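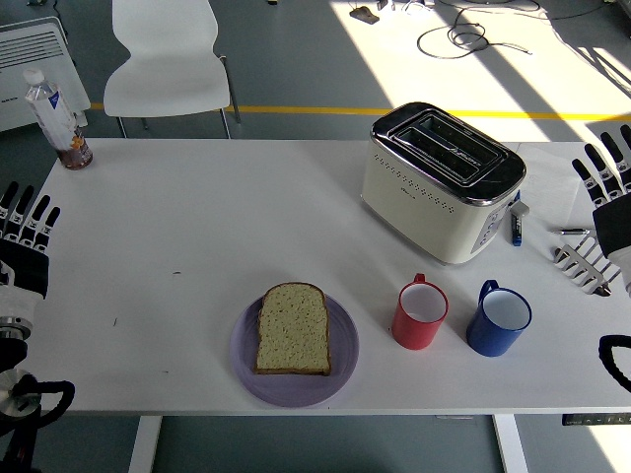
요즘 Fatstead에 가면 다들 빵 이야기부터 꺼냅니다. Dutham이 직원 조식 코너를 로봇 손에 맡겨 보기로 하면서, 이 건물에서 일하는 105명의 아침이 조금씩 달라지는 중이거든요. 저도 궁금해서 아침 8시에 맞춰 다녀왔어요. (네, 아침은 일부러 굶고 갔습니다!)

프로젝트 이름은 Kashindye예요. 맡은 일은 아직 소박합니다. 식빵 한 장을 토스터에 넣고, 구워지면 접시에 올리고, 머그잔을 자리에 맞춰 놓는 정도죠. 사람이 하면 눈 감고도 할 일인데, 식빵이라는 게 은근히 까다롭더라고요. 세게 잡으면 뭉개지고 살살 잡으면 떨어지고, 좁은 투입구에 맞추려면 각도도 잘 잡아야 하고요. 저는 구경만 하는데도 괜히 손에 힘이 들어갔어요.

조식 담당 Subira Mfinanga 씨는 원래 새벽부터 나와 빵을 굽고 컵을 나르던 분입니다. 이제는 출근 시간이 2시간 늦춰졌고, 대신 그날 로봇이 할 동작을 확인하고 재료를 챙기는 일이 늘었대요. "몸은 편해졌는데 신경 쓸 건 많아졌어요. 그래도 딸아이 얼굴 보고 나오니까 좋아요." 이 말을 하면서 제일 크게 웃으시더라고요.

물론 다 반기는 분위기는 아니에요. 조식 담당은 지금 2명인데, 시범 운영이 끝난 뒤에도 이 자리가 그대로일지 묻는 목소리가 있습니다. Dutham 쪽은 인원을 줄일 계획이 없고, 남는 시간은 점심 준비와 메뉴 개발로 돌리겠다고 했어요. 그런데 새로 생긴 확인 업무에 수당이 붙느냐고 물었더니 그건 아직 협의 중이라고 하네요. 저는 이 부분이 제일 마음에 걸렸어요. 일이 바뀌었으면 급여 이야기도 같이 나와야 하지 않을까요?

직원들 반응도 제각각입니다. 신기하다고 출근길에 일부러 들르는 사람도 있고, 예전이 빨랐다고 투덜대는 사람도 있어요. 줄에서 만난 한 분은 빵보다 Mfinanga 씨랑 아침 인사하는 게 좋았는데 요즘은 얼굴 보기가 힘들다고 아쉬워했습니다. 속도 이야기는 담당자들도 알고 있어서, 바쁜 날에는 사람이 바로 넘겨받을 수 있게 순서를 짜 두었다고 해요.

빵을 토스터에 꽂아 둔 동안 접시는 앞쪽에 비워 두고, 빨간 머그와 파란 머그는 그 옆에 나란히 섭니다. 손잡이는 둘 다 테이블 뒤쪽을 향하고요. 담당자들이 자리를 이렇게 정해 놓으니 누가 이어받아도 덜 헤맨다고 하네요. 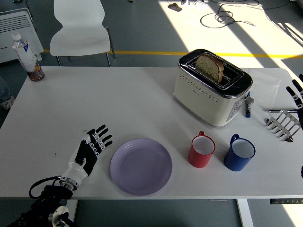
다음은 Farnton

시범 운영은 12월까지 이어지고, 그다음에는 Farnton 사무실에서도 같은 방식을 시험합니다. 그쪽은 조식 공간이 더 좁아서 테이블 배치부터 다시 잡아야 한대요. Mfinanga 씨가 직접 가서 그곳 담당자들에게 준비 순서를 알려 줄 예정이고, 출장 일정은 조율하고 있습니다. 수당 협의 결과가 나오면 그것도 이어서 전해 드릴게요. 혹시 Farnton에서 일하는 분 계시면 댓글로 그쪽 분위기 좀 알려 주세요!

이 사이트는 더 나은 이용 환경을 위해 쿠키를 사용합니다. 계속 이용하시면 쿠키 사용에 동의하는 것으로 간주됩니다. 동의 | 설정 변경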